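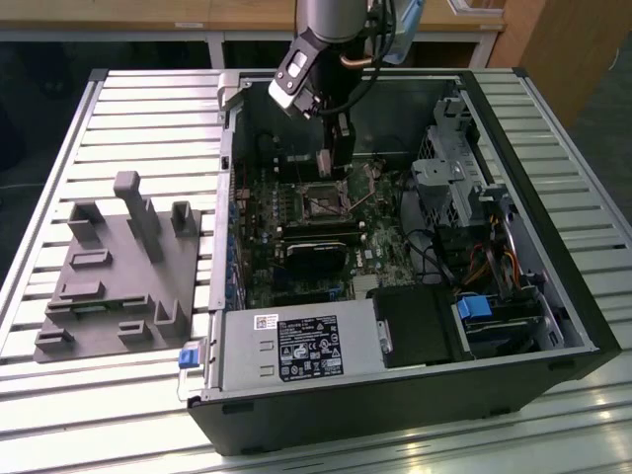 Desktop tower on its side, motherboard and memory module showing

Re: Vustby kennel inspections, what do we ask the county for?

The earlier message said:

> I read the last inspection report for the Vustby kennel and I don't
> see how they passed. Dogs were kept two to a run in runs built for
> one, and the water bowls in the back building were dry when the
> inspector got there at 2 p.m. The report calls that "corrected on
> site." Can we ask the county to pull the license, or is that a state
> matter? Also, does anyone know if the Wotport shelter could take
> dogs if it came to that?

Taking these in order.

The county can't pull a breeding license here. It can enforce its own kennel ordinance, which covers space, water, shade and waste, and it can write a citation for each violation. The license itself is with the state. If we send one letter to both offices, each will assume the other is handling it. I would send two, with the same report attached and a different request in each.

To the county: ask for a repeat visit without notice, and ask that "corrected on site" not be used for water or crowding. Filling a bowl while the inspector stands there doesn't tell us how the dogs were kept that morning. The ordinance already allows a second visit within 20 days, so we wouldn't be asking for anything new.

To the state: ask for the full inspection history. I have the last 9 reports and there is a gap between March and November where I would expect at least one more. It may just be missing from the packet I got.
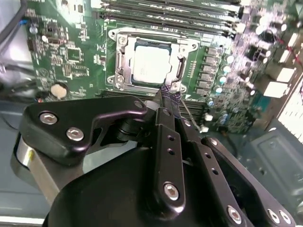
Close view of the processor socket with its retention frame

On Wotport, I called the front desk. They have room for small dogs and almost none for large ones, and most of the Vustby dogs are hounds. They said they would take nursing mothers first if the county asked. The Sarpong rescue group has foster homes but wants vet records before it places anything, and I don't know what records exist.

Please don't go out to the property. A couple of people went up the drive in the spring and the owner's lawyer brought it up at the next hearing. Photos from the public road are fine. Write down the date and time when you take them.

The petition is at 200 signatures. I would like the Rastton addresses on a separate sheet because Rastton is outside the county and the board will set those aside. They still count for the state letter. 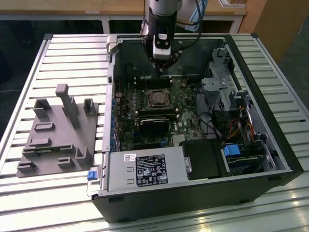 Open computer case, power supply along the bottom

Drafts of both letters are ready. If you want changes, reply to the list with the exact wording you'd like, and please trim the quoted text when you do. The digest is getting hard to read. I plan to mail both letters before the December board meeting. The agenda closes at noon the day before, so anyone who wants to speak should call the clerk ahead of that.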